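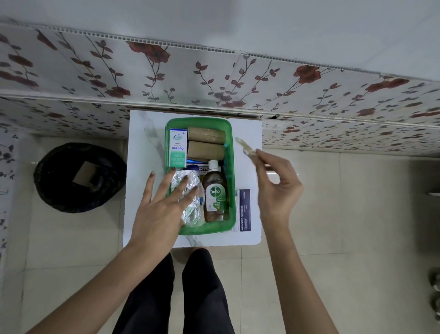

LOSCOMBE, August

Print | E-mail

The first-aid tray lives on the bathroom shelf, which has a clear depth of 300 mm. Anything that doesn't fit in the green tray doesn't get kept. I go through it once a year, on the marble-patterned table where the light is better.

Contents this time: an Optibex carton, the Dettol, what looks like adhesive bandages, a foil bundle and two cardboard tubes. The carton goes in the top left corner, long side running up the tray, so the name can be read from the door. The Dettol lies down. Standing up it fouls the shelf above by the height of the cap. Laid flat, it has to be closed properly, so I check the cap each time the tray comes out.

The tubes are from toilet rolls. I keep them for cord and short lengths of gauze, one item per tube, and they go crosswise at the top. Jucélia Miranda, who had the flat in Tinham before me, used old pill bottles for the same job. They rolled. Cardboard squashes a little and stays put.

Loose strips are the weak point. They migrate under everything else and lose their wrappers. I now pull them all out first, and any strip without an intact wrapper goes in the bin.

Expiry dates are on a card inside the cupboard door, in pencil, oldest at the top. Anything with under 90 days left gets replaced on the next trip to Calado. Allow 45 minutes for the whole job, including wiping out the tray and finding the pencil.

The travel kit is still to do.

Filed under: Cupboards, Shelves & Small Stores
4 comments | 2 shares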